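4. Recording cloth-handling demonstrations with the hand-held gripper

This section covers recording for the Penry cloth task. It assumes the gripper has been assembled (section 2) and the lens calibrated (section 3). Revised 20 Jun 2019 for the Alholm release of the recording software.

The method trains one policy from demonstrations made by people, with no robot present during recording. The person holds the same type of fingers the robot arm carries, and the fisheye camera sees the fingers and the cloth together. For this to work, the view from the hand must match the view from the arm. Most failed sessions in the February set came from a camera mount that had slipped, so do not skip steps 2 and 3.

4.1 Before recording

1. Charge the battery fully. A low battery drops images before the warning light comes on.
2. Tighten the camera mount by hand, then a quarter turn with the supplied key.
3. Open the preview. Both fingertips must be visible when the fingers are fully open. If only one shows, return to section 3.
4. Wipe the lens with a dry cloth.
5. Start a new session in Itside and enter the site name. Use a separate session for each room.

Note: The lighting does not have to be the same from room to room. Leave furniture and household items where they are. The policy is meant to work in rooms it has not seen, and cleared rooms gave worse results in the Wiltex trials.

4.2 Recording a demonstration

1. Put one garment on the work surface. Drop it or bunch it up. Do not lay it flat.
2. Hold the gripper over the surface with the fingers open and keep it still for 2 seconds. The software uses this pause to mark the start.
3. Move to the nearest sleeve end or hem and close the fingers on the fabric.
4. Lift, move and release in one smooth motion. Keep your free hand out of view.
5. Return to the starting height, open the fingers and hold still again.
6. Press the side button to save.

Caution: Keep your own fingers clear of the gripper tips when the trigger is released.

Caution: Stop if the tracking light turns red. Data saved after that point cannot be repaired.

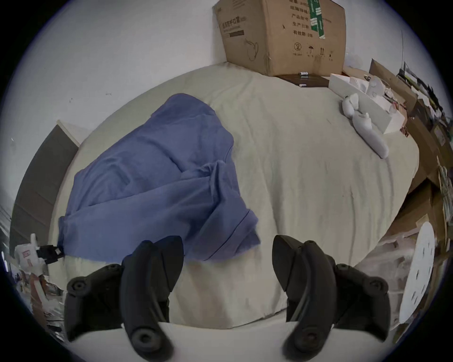
4.3 How many to record

Record 60 demonstrations per room, changing the garment often. The reference set has 1216 demonstrations from 11 rooms. In our tests, adding a new room helped more than adding the same number of demonstrations in a room already covered.

A demonstration may run no longer than 60 seconds. Longer ones are rejected at upload.

4.4 Checking the session

1. Open the session list and sort by status.
2. Delete any entry marked "short" or "no start".
3. Play back the first and last entries. The fingertips should sit in the same place in both. If they have moved, recalibrate and record the session again.
4. Upload. Leave the gripper plugged in until the counter reaches zero.

Failed grasps can stay in the set if the garment was picked up on a second try. Mark them "retry" before uploading.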